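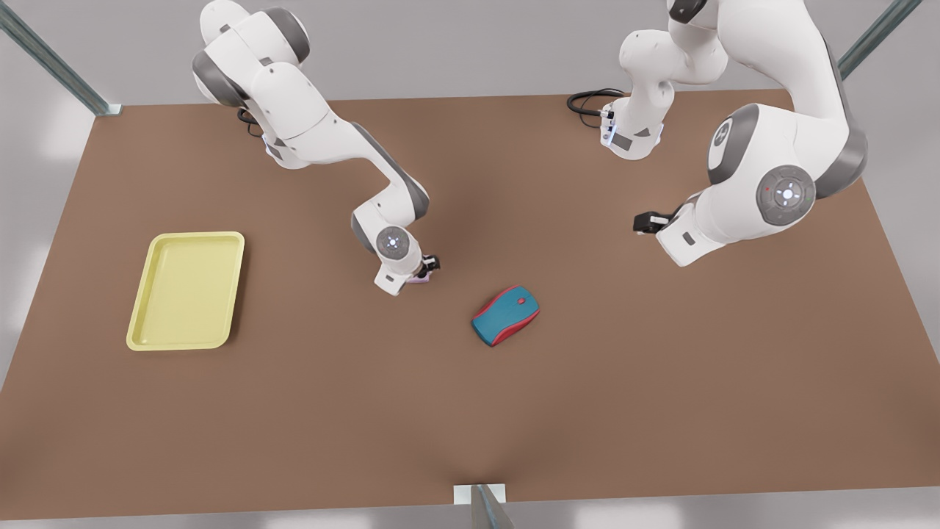

Brown tabletop, a mouse, a few things left out.

The desk used to be a place. Now it's a Tuesday-to-whenever arrangement, booked on an app, wiped down by six. Or it's the kitchen table, and dinner is in 90 minutes, so move.

I spent most of June asking people where they work. Meaning the surface. Everyone had an answer ready, most had a complaint.

Žofie Halás edits textbooks from a door. A real door, off its hinges, laid over two filing cabinets in her back bedroom in Sterness. Paid $165 for the cabinets, the door was free. The hole where the knob went is where the cables go. "I had a proper desk once," she says. "It had drawers. I lost a whole contract in those drawers." She found it later. Signed by then, a second copy, long story.

The drawer thing comes up a lot. Ctibor Charvát built desks for Sýkora, the furniture maker, until he retired, and he says customers quit asking for them years before the company noticed. Laptops, mostly. Nothing to put in a drawer but chargers and old receipts. The last model he worked on, the Ferik, was a flat top on four legs. He still sounds annoyed about it. "A table," he says. "They had me making tables."

And then offices. At Flireo, the insurance outfit where Jericho Talavera handles claims, there are 718 employees and nowhere near that many desks. You book. You get a locker. Talavera keeps a mug in his, a sweater, a framed picture of his daughter that he carries out every morning and carries back every night – a thirty second walk that he says is the worst part of his day. He has asked for a fixed spot twice. He'll ask again in the fall.

Not everybody minds. Esko Mäkelä, same company, two floors up, likes picking a window when it's raining and a corner when its not. Never kept anything on a desk anyway. His old one got cleared out in under a minute and he went to lunch.

Chiến Trình does the bookkeeping for three restaurants and works at whichever one is closed. Table by the kitchen door, usually. Salt shaker, ledger, coffee. He tried renting an office, hated the quiet, gave teh key back after a month. He likes hearing the dishwasher going. At four the servers come in to set up and he packs his bag and takes the next bus across town, where the other place won't open until five thirty.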